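Teleop demos – policy never learns to let go of the chair
Posted in Helping Each Other: Robots at Home and Work
Mon 25 November

Son

Hi all, first post here so be gentle! I'm teaching a simulated robot to tidy an office by driving it myself with a handheld controller – the task is to take the white office chair by its backrest and push it up to the table. I've recorded 30 demos so far and trained on the lot. The replays of my own driving look fine, if a bit wobbly. The trained version goes up to the chair nicely, gets hold of it, pushes it along and then just stays there hanging on until the episode times out. It's done this in every test run bar 2.

I've read that more demos is always the answer, but each one takes me ages and I'm not very good with the thumbstick. The room is one of the ready-made ones, with a brick wall and a wooden floor, and I always start the chair near the wall.

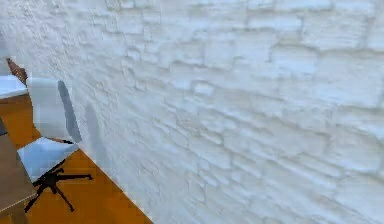
Oker says to look at the ends of the recordings before making any more. Do you sit still for a bit after the push, while you decide whether you're happy with it? I did, for months. My recordings were full of me holding on and doing nothing, so the robot learned to hold on and do nothing. Trim the pauses, retrain, see what changes. It costs you an evening and you don't have to touch the thumbstick.

Also, let go the same way each time. I used to open the gripper sometimes and back off sometimes with it half closed (lazy) and it got in a right muddle. Now I open fully, reverse straight out, stop recording. And check that the gripper opening is being saved at all – mine wasn't until June, and I felt very silly.

Wurkitz

just do more demos. i had 179 for a drawer and it was fine

Na-rae Maeng

I'd go with trimming first too, but I'd add that starting the chair near the wall every time will bite you later. Turn it a bit, pull it out a bit, start the robot from a different side. I did 12 extra demos like that for my own pushing task and they helped more than the big pile I'd made before them.

If your thumb is the problem, try slowing the controller right down for the last part of the push. Mine has a slow mode on the shoulder button and I hardly ever come off it near furniture!

Son

Thanks both – checked last night and yes, there's a great long pause at the end of nearly all of them. Oops. Trimming now, will report back once it's retrained.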